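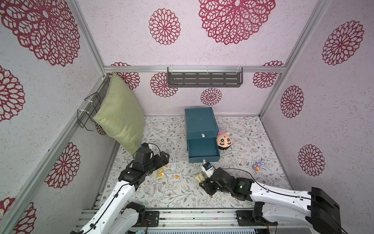

Gretemden公布双臂工作站夹爪故障调查情况
受影响控制板将免费更换，更换前请按临时措施运行

Gretemden今日公布Netari双臂桌面工作站夹爪异常松开问题的调查结果。该问题出现在夹爪控制板的一个固件版本上，可能使夹爪在持物过程中失去夹持力，物品随之掉落。截至目前，公司没有收到人员受伤的报告。

最早的报告来自公司设在Hatbridge的测试点。10月，测试人员在进行抽屉开合和小件物品收纳作业时发现，右臂夹爪在没有收到松开指令的情况下张开，控制界面上仍显示“夹持中”。值班人员按下急停，保留了当时的日志，并把工作站从排班中撤下。

随后，技术部门调取了各测试点的运行记录，共复查1,539次双臂作业，其中46次存在相同的电流异常。异常多出现在夹爪长时间保持同一开度之后，搬动板状物品和带抽屉的盒子时尤为集中。搬运小包装食品时也有出现，但由于物品较轻，当时大多被记为普通的抓取失败，没有上报。

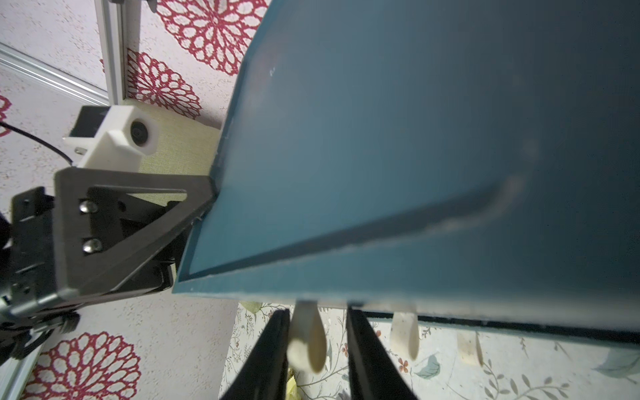
调查认定，故障由两个因素叠加造成。其一，控制板在温度升高后会自动降低保持电流，降幅超出设计值。其二，固件没有把这一变化反馈给上位程序，机械臂因此继续按原轨迹运动。更换夹爪指片或重新标定不能消除该故障。此前有用户在支持人员的建议下做过重新标定，公司就这一不准确的建议向用户致歉。

受影响的控制板共656块，均由Ackah工厂组装，已装入交付的工作站或作为备件发出。用户可在设备信息页查看控制板批次，批次号以“9”开头的属于更换范围。左右两臂的控制板需分别核对，同一台工作站上可能装有不同批次。

公司安全与质量负责人Ludivine Tessier表示：“第一份报告到我们手里的时候，被当作个别设备的问题处理，这个判断是错的。同类记录早就在日志里，我们没有按电流数据去查。现在抓取失败的记录每天都会复核。”

在完成更换之前，用户应采取以下临时措施：
一、单次连续夹持时间不超过9秒，超过时应先将物品放下再重新抓取。
二、不搬运玻璃制品、刀具、盛有液体的容器。
三、机械臂通电时，手和头部不得进入工作区。整理掉落的物品前先按急停，并确认两臂均已停止。
四、不得自行拆开夹爪外壳或改动电流参数。

如夹爪在无指令时张开，请立即停机，导出日志后联系技术支持，不要反复上电尝试复现。日志中应包含故障前后的夹爪电流和温度数据。

更换控制板不收取费用，往返运费由Gretemden承担。用户也可预约上门更换，每台工作站更换后须进行一次空载检查和一次持物检查，合格后方可恢复使用。新固件已增加电流偏差报警，偏差超出限值时两臂同时停止，夹爪保持当前开度。该固件只适用于更换后的控制板，请勿安装到旧板上。

Hatbridge测试点的双臂作业已在更换控制板后恢复，其余测试点将在更换完成后陆续恢复。

已自行购买备件的用户，可凭订单号申请换货，未拆封的备件同样在更换范围内。

关于Gretemden
Gretemden从事桌面机械臂及配套控制器的研发和销售，Netari为其双臂工作站产品系列，主要用于物品整理、分拣和示教类作业。

媒体及用户联系：Gretemden安全与质量部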